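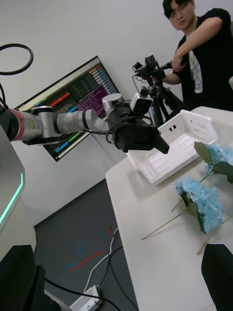 Right, a few people asked what I do all day now that I'm at Mosberg, so a thread. Short version: I teach a robot to put fake flowers in a basket. Over and over and over. I have a maths degree!

---

Slightly longer version. The arm learns from examples. Someone steers it through the job by hand, we record everything – joint angles, wrist camera, the lot – and call that one episode. Then you do it again. Our target for the flower task is 700 good episodes.

---

We're on 636. I've been saying "nearly there" since the four hundreds, so my credibility in the office is shot.

---

The flowers are hydrangeas. Artificial, pale blue, long stems, leaves that get everywhere. Whoever chose them wanted something awkward and my goodness they chose well. A block is a block whichever way you grab it. A hydrangea is a big soft head on a long thin stick, and if you pinch the stick in the wrong place the head swings round and clouts the side of the basket.

---

People always ask why we don't just program it. You could, for one flower in one spot. Move the flower a hand's width and you're writing it all again. With examples, the moving about is the whole point. If every episode starts with the stem lying the same way, you've taught it one stem lying one way.

---

So my real job is being untidy in a useful fashion. Before each go I chuck the flowers down, nudge the basket, turn it a bit. And people are terrible at random! I looked back over my first 200 episodes and I'd put the basket in practically the same place every time, with a tiny polite wiggle. Had to redo a big chunk of them.

---

Now we use a shuffled list. It tells me where the basket goes and which way the stems point and I do as I'm told. Much better data, slightly hurt pride.

---

The other thing I got wrong early on was being too good. I'd practised loads and my demos were lovely and smooth, straight to the stem, up, over, drop. Shireen Ntuli (runs our data side, terrifyingly patient) watched a batch and asked what the robot was meant to do when it missed.

---

And of course it had no idea. It had never seen a miss. First trained version would close on thin air next to the stem and then carry nothing at all over to the basket, very proudly, and let go of it.

---

So now there's a set of episodes where I fluff the grab on purpose, back off and try again. Those count as good ones. Episodes where I fluff it by accident and panic do not count, and yes, you can tell them apart on playback.

---

Somebody replied asking about labels. Each episode gets a line of plain English, like "put the blue flower in the basket". We vary the wording. One of the lads wrote "pop the hydrangea in, would you" and I voted to keep it.

---

Boring tip if you're setting up anything like this: write down your throw-away rules before you start. Ours fit on one side of paper. Bin it if the flower leaves the table. Bin it if a camera got knocked. Bin it if you had to stop halfway. Everything else stays, even the ugly ones. I used to delete ugly ones late in the afternoon when I was tired, and that's just me editing the data by mood.

---

Second boring tip – check your recordings the same day. We lost a whole morning's worth in December when one video stream had been saving slightly behind the arm data. Looked fine at a glance. The gripper was closing before it got anywhere near the flower, as far as the files were concerned.

---

@ the person who asked if it gets dull: yes, a bit, after lunch. I do 2 hours at most before I swap with somebody, because my hands get lazy and the demos go wobbly. Also podcasts are banned. I was laughing at one and flung a hydrangea.

---

And does it work? Sort of! The version we trained at the halfway mark gets the flower in when the stem's lying clear. Two stems crossed over each other and it dithers above them like me in front of a buffet. Most of what's left to record is crossed stems for exactly that reason.

---

Once this lot's finished it goes over to the Flerport office, where they've got the same arm and a different room, and we find out how much it's learnt about flowers and how much it's learnt about our wall. I have a small bet on with Shireen. She says wall.

---

Sixty-four to go. Back after a cup of tea, ask me things and I'll answer in between goes.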